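Home game FAQ – your poker night questions, answered

I host a small poker night in Rulow and I write up what I learn. The same questions keep landing in my inbox, so I've put them all on one page. I'm not a lawyer, I just own a lot of chips.

Is it legal to play poker for money at my house?

Depends on your state, and sometimes on your town. Plenty of places are fine with a friendly game as long as the host doesn't make anything from it. Some aren't fine with it at all. Look up "social gambling" in your state code before you invite anyone, and if the wording makes your head spin, call a local attorney.

Can I take a little out of each pot for pizza?

Please don't! That's a rake, and a rake is what turns a friendly game into something the law may care about. I used to think a dollar a hand for snacks was harmless. Now I buy the food myself or people bring a bag of chips (the edible kind).

What about a tournament with a buy-in?

I like these best. Everybody pays the same amount, all of it goes back out as prizes, and you can't lose more than you planned on. My usual payout is the top 2 spots. Still check your state rules, though – a few of them treat tournaments differently from cash games.

How many chips do I need?

More than you think. My first set, a Tallia, came with 127 chips after my cousin's dog got to it, and we were making change all night long. Figure on a good stack of small values for every player and add big ones later, when the blinds go up.

Which blinds timer do you use?

Menon, on an old tablet. It's plain and it beeps loudly, and that's all I ask. I tried Tivier for a while and liked the look of it, but I kept hitting pause by mistake.

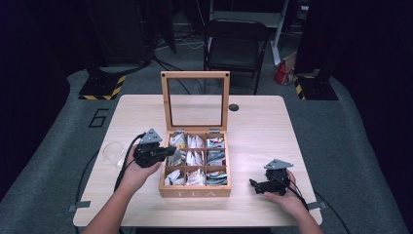 Posted by Carol, host and chief shuffler

Do you serve alcohol?

Not much anymore. We start at 7 p.m. and a lot of us have work the next morning, so it's mostly tea and soda by the second break. Your house, your call, but I'll say the arguments about string bets have pretty much dried up.

Can my teenager sit in?

Not at my table, not when there's money on it. We've done a penny-free night in July with all ages, just for bragging rights, and it was a blast.

What if someone can't cover a loss?

No credit, ever. Cash up front, and when it's gone you're the dealer. I've hosted 31 of these nights and the only really sour one started with an IOU.

How many players is too many?

I need at least 4 to bother setting up. Past nine I split into two tables, or the folks at the far end start looking at their phones. Got a question I missed? Use the contact form and I'll add it when I get a minute.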